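Zorker Pocket Dock for handheld consoles

Home > Consoles > Docks and stands > Zorker

In stock. Order code 1741. Usually sent next working day.

Small dock, big telly. Drop the handheld in, plug the lead in the back of the TV, play. That's the idea and it mostly is that simple. Read the sound section further down before you buy though, it's the thing people ring us up about.

What it does
Sends picture and sound from your handheld to a TV or monitor. Charges the console while you play. Gives you two USB sockets for wired pads or a headset, plus a separate headphone socket on the front with its own volume wheel. Folds flat when you're done.

What's in the box
Dock
Power lead, UK plug
HDMI lead, short one
Rubber foot pads, spare set
Paper booklet (the printed one is out of date, see Updates)

No power brick in the box. Use the one that came with your console. Phone chargers will often light the dock up but not run the picture, and then we get an email saying it's dead. It isn't dead.

Sound
The first batch had a fault. Go from handheld to docked in the middle of a game and the sound could drop to one speaker until you took the console out and put it back. Erick Makori at our end spent most of February on it with the Zorker people and the fix is in the current firmware. Every dock we send out now has it on already. Bought yours earlier? You'll want the update.

A slight delay on the headphone socket is still there with some games. Rhythm games you might notice. Anything else, probably not. Plug straight into the console if it bothers you.

Updates
Dock needs to be plugged in to a computer for this, the console can't do it. Get the update tool from our downloads page, run it, wait for the light to go green. Takes a few minutes. Don't pull the lead out halfway. If the light stays red, unplug everything, leave it a bit and try again. Still red – send it back, we'll swap it.

The new booklet is on the same page. Light colours in the printed one are the wrong way round, sorry.

Will it fit my console?
Standard model – yes.
Larger screen model – yes, take the grey insert out first.
The light model that doesn't do TV out – no. No dock will make it do TV out, please don't order one.
With a grip case on – thin ones fine, thick ones no. The Kellby slim shell fits, the Kellby Rugged dosen't.

Other docks we sell
Itwood Desk Stand. Charging only, no picture. Cheaper, nice and heavy, good if you play in tabletop mode.
Barasa Twin Charger. For pads, not consoles. Goes next to the Zorker nicely and uses the same colour plastic, near enough.

Sizes and bits
Picture: up to 1080p, depends on the game
USB: 2 on the left side
Headphone socket: 1, front
Cable length: 8 ft power
Colour: charcoal only. White was planned, hasn't turned up, no date.

Price and delivery
£43 each. Delivery free in mainland UK. Islands and NI a bit more, shows at the basket. More than 9 in one order, ask for a shop price, Erick Athumani does those – use the contact form and put his name in the subject.

Returns
30 days, any reason, box doesn't have to be perfect. Please do put the leads back in, we get a lot of docks home without them and then can't resell it. Faulty ones we pay the postage both ways. Guarantee is one year from us on top of your normal rights.

Questions we get
Does it work with a capture card? Yes, most. Put the card between dock and TV.
Why is the picture blank? Check the TV input. Then the brick. It's nearly always the brick.
Does it get warm? A bit, after a long session. Keep the back clear, dont put it in a drawer.
Does the dock work without the console lid closed? There isn't a lid. Think this one is about the old model, which had a flap. We don't sell that now.
Will using it wipe my saves? No. Dock doesn't touch saves.
Can I leave the console in overnight? Yes.
Do you sell the grey insert on its own? Yes, ask. Bottom of a box somewhere but we have them.

Page last changed June 12, 2023. Stock numbers update by themselves.

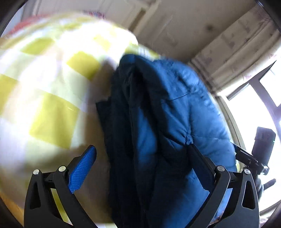 Blue quilted jacket, dark navy lining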